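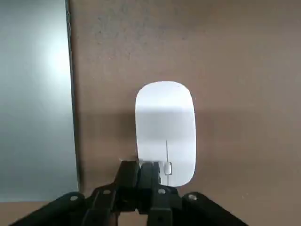 Esperanza Cifuentes to lead the Botar Neighbours' Association

Tuesday, October 17, 2023

The members of the Botar Neighbours' Association have elected Esperanza Cifuentes as their new president. She takes the place of Mr Robles, who held the post for two terms and announced in June that he would not stand again.

The vote was held at the annual meeting in the hall on Stiltomell Street. According to the count read out at the end of the evening, 423 members took part, in person or by letter, and 372 of them voted for Ms Cifuentes. There was no second candidate, but the rules of the association ask for a vote also in this case, and members could mark "no" or leave the paper blank.

Ms Cifuentes has lived in Botar for most of her life and has sat on the board for four years. Until now she was responsible for the contact with the town council, and many members know her from the long discussion over the bus line to Farkirero. The line was kept, with fewer buses on Sundays.

"I thank everybody who came, and also those who voted no, because they took the time to do it," she told the meeting. "I would like that people write to us before a decision is made and not only after it."

She named the evening bus and the opening hours of the library as the first matters she wishes to bring to the council. She also said that the letters to members should be shorter and should arrive at least one week before each meeting. This last remark received applause from the back rows.

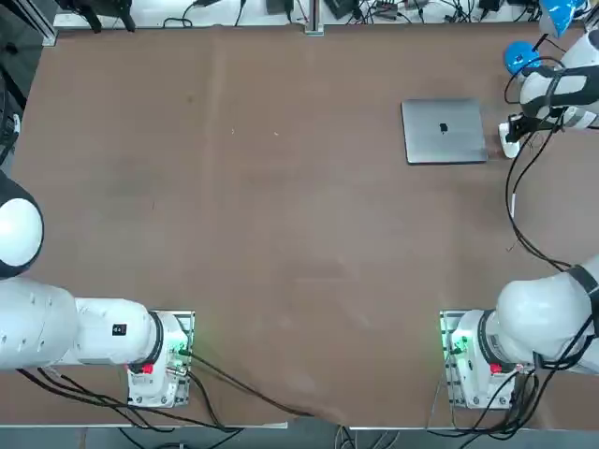

Mr Robles gave a short report on the past year. The membership has grown a little, mostly among families in the new houses near the Farkirero road. The yearly fee stays the same. The repair of the hall roof is paid, but the painting of the entrance has been moved to next spring, as the offer from the painter came later than expected.

During the questions, one member asked why the minutes of the June meeting were still not on the notice board. Mr Robles apologised for this and promised that they would be put up by the end of the week. Another member wished to know if the association would again support the summer market. Ms Cifuentes answered that the board would speak about it at its next sitting and that she was personally in favour.

The meeting also elected two new members to the board. Their term is the same as that of the president, and they will begin their work together with her. The post of secretary remains open for the moment. Members who are interested in it are asked to leave their name at the office, where they can also read a description of the duties.

After the vote Mr Robles handed over the keys of the hall and was thanked with flowers. He will stay available to the new board until the end of the year, mainly for questions about the hall contract.

The office on Stiltomell Street keeps its usual hours. Letters to the new president can be left there or put in the box beside the door.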